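Hilo sobre lo que hemos cambiado este mes en el seguimiento de pinzas de mano. Va de software, sobre todo de percepción y de tiempos. Lo escribo por partes porque me lo habéis pedido varios y porque así me queda apuntado.

1/ Punto de partida: una persona maneja dos pinzas de mano y nosotros queremos la pose de cada una en cada fotograma, más la apertura de los dedos. Con eso se entrena una política que luego corre en los brazos. Si la pose tiembla, la política aprende el temblor.

2/ Cada pinza lleva un cubo con marcadores cuadrados en las caras. La cámara va en la cabeza y es de gran angular. El código que detecta, estima y filtra se llama Ekar. Lo que viene después (segmentar, alinear, exportar) es Skurkau. Son dos repositorios y así se van a quedar.

3/ El primer problema era el modelo de lente. Usábamos el de distorsión radial de toda la vida y en el centro iba bien, pero cerca del borde el cubo se nos iba varios milímetros. Pasamos a un modelo fisheye de verdad y recalibramos. La mitad de los fallos que achacábamos al detector eran de ahí.

4/ Segundo problema: rectificar la imagen entera antes de detectar. Es cómodo, pero estira los bordes y los marcadores salen borrosos. Ahora detectamos sobre la imagen cruda, sacamos las esquinas y rectificamos solo esos puntos. Va más rápido y perdemos menos detecciones.

5/ Tercero, la ambigüedad de pose. Con una sola cara visible, un marcador plano admite dos soluciones y el estimador salta de una a otra. Con dos caras casi desaparece. Resolvemos el cubo como un cuerpo rígido, con todas las esquinas visibles a la vez, y si solo hay una cara nos quedamos con la solución más cercana a la predicción del filtro.

6/ La tarea que más guerra da es la de tela. Las manos trabajan pegadas a la mesa y la superficie brilla, así que el umbral adaptativo sufre con los reflejos.
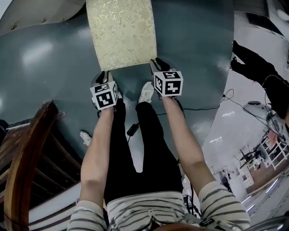 Tarea de tela, vista desde la cámara de cabeza. Pinza derecha apoyada en el borde inferior del tejido.

7/ Para los reflejos probamos a bajar la exposición y a subir el tamaño de ventana del umbral. Lo primero ayuda más. Lo segundo arregla unas sesiones y estropea otras, de modo que lo dejamos como parámetro por sesión. No me gusta, pero es lo que hay.

8/ El filtro. Teníamos un Kalman con velocidad constante y al agarrar se pasaba de largo: la mano frena en seco y el filtro sigue. Ahora, como el procesado es offline, hacemos una pasada hacia delante y otra hacia atrás. El sobrepaso en los agarres ha bajado mucho y el retardo desaparece.

9/ Huecos: si el cubo deja de verse hasta 7 fotogramas, interpolamos (posición con spline, orientación con slerp). Si son más, se corta el episodio ahí y se marca. Antes interpolábamos sin límite y salían trayectorias muy bonitas y completamente inventadas.

10/ Sincronización. La apertura de los dedos llega por otro canal y con su propio reloj. El desfase medido era de 13 ms. Parece poco, pero en tela el cierre es rápido y se nota al reproducir. Ahora lo estimamos al principio de cada sesión con un par de cierres en vacío delante de la cámara y lo restamos.

11/ Un fallo tonto que nos costó 2 días: los identificadores de los marcadores de la izquierda y la derecha estaban intercambiados en un fichero de configuración. Las poses eran perfectas y las manos estaban cruzadas. Ahora hay una comprobación al cargar que compara la configuración con los primeros segundos de vídeo y para si no cuadra.

12/ Hemos vuelto a procesar todo el conjunto con la versión nueva: 1.915 episodios. Se guarda el vídeo crudo siempre, así que rehacer las poses es cuestión de tiempo de máquina. Si alguien está montando algo parecido, mi único consejo es ese - no tiréis el crudo.

13/ La herramienta de revisión se llama Bastos. Dibuja los ejes de cada pinza encima del vídeo y debajo pone el error de reproyección y la apertura. Con eso un episodio malo se ve enseguida. Lo que aún no hace es comparar dos versiones del procesado lado a lado, y lo echo de menos todos los días.

14/ Pendiente: el estado de la tela. Ahora mismo solo guardamos las manos y la política ve la imagen. Hemos empezado a probar la segmentación del tejido para saber dónde está el borde. En telas lisas va bien. En las estampadas o con relieve la máscara se parte en trozos y todavía no tenemos una solución que me convenza.

15/ También pendiente: pasar la planificación de los brazos a Sultonura, que es nuestro controlador nuevo. Recibe las poses relativas de las dos pinzas y comprueba alcance y colisiones antes de mover nada. En simulación funciona. En los brazos reales aún rechaza trayectorias que son válidas, sobre todo cuando las dos pinzas están muy juntas.

16/ Me preguntan por privado si vamos a publicar Ekar. La idea es que sí, en julio, con la calibración y el resolutor del cubo. Skurkau no, depende demasiado de cómo tenemos montado el almacenamiento. Cuando esté subido pongo el enlace colgando de este mismo hilo.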